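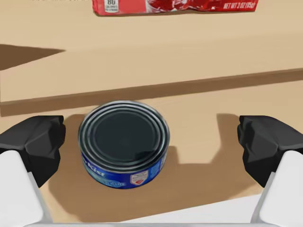
Cuaderno de taller, etiquetas y adhesivos
16 de septiembre de 2020

Sigo con la cola de almidón. El lote de ayer se cortó en la olla con una dignidad admirable: primero grumos, luego una película y, al final, algo parecido a un flan de oficina. Lo tiré. Wálter opina que remuevo mal. Puede ser, pero él lo dijo desde la silla.

Receta de hoy: almidón de trigo al 6 % en agua, disuelto en frío y calentado al baño maría hasta 80 grados. Lo mantuve ahí hasta que se volvió translúcido y lo pasé por el tamiz fino. El termómetro de Duseck marca de más, así que usé el viejo de vidrio, que también marca de más, pero al menos siempre lo mismo.

La cola queda bien el primer día. Al segundo empieza a oler a pan y al tercero ya huele a otra cosa. Halyna propone guardarla en la nevera. Le recordé lo que pasó con la cola de pescado en la nevera y retiró la propuesta.

Papel

Probé el estucado de Pelix y el verjurado que sobró del encargo de Figueroa. El estucado se ondula en cuanto ve el pincel. En superficie curva es peor: el borde del solape se levanta como si tuviera prisa por irse. El verjurado absorbe demasiado pero se deja planchar con la plegadera, y al secar tira parejo.

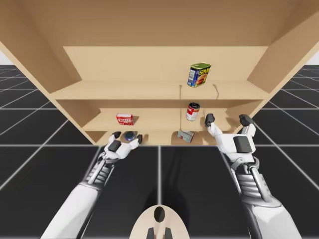 El sentido de la fibra sigue siendo la mitad del problema. Si la fibra corre paralela al eje del cilindro, la etiqueta abraza la pared casi sola. Si corre alrededor, se pelea. Lo tengo apuntado en tres cuadernos distintos y en los tres casos lo escribí después de cortar el papel al revés. Hoy también.

Angus sugirió humedecer el papel por el reverso y dejarlo reposar antes de encolar. Funciona. Me molesta un poco, porque lo sugirió en noviembre y entonces le dije que era una superstición escocesa.

Solape: cinco milímetros. Con menos se abre y con más se nota el escalón al pasar el dedo. Johanna quiere medir la resistencia al pelado con el dinamómetro; yo quiero que antes aparezca el dinamómetro.
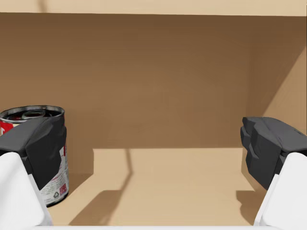 Lo que falta

- Repetir la cola con la misma receta y otra persona removiendo. Wálter, por ejemplo, de pie.
- Pedir a Clidance la ficha del barniz. Periklis tiene el correo y asegura que lo reenvió. A quién, no consta.
- Cortar tiras de verjurado con la fibra marcada a lápiz ANTES de pasar por la guillotina.
- Calcular si compensa la tirada de 2.000. Con el papel barato sí, pero el barato es el que se ondula.
- Comprar otro tamiz. El fino ha quedado con una abolladura que no estaba por la mañana y de la que no se sabe nada.

Queda por decidir también qué hacemos con la cola sintética. Pega mejor, dura meses, no huele a nada y no hay quien la despegue sin llevarse el papel. Para un envase corriente sería la respuesta evidente. Para las reproducciones que tienen que poder desmontarse, no me sirve, y llevo toda la tarde tratando de que me sirva.
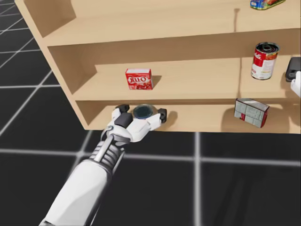
Estantería de madera clara. Arriba a la derecha, un envase plano de colores.

Dejo dos tiras de verjurado prensadas bajo el tomo gordo de tipografía. No levantarlo para mirar cómo van. Va por Johanna, y va por mí.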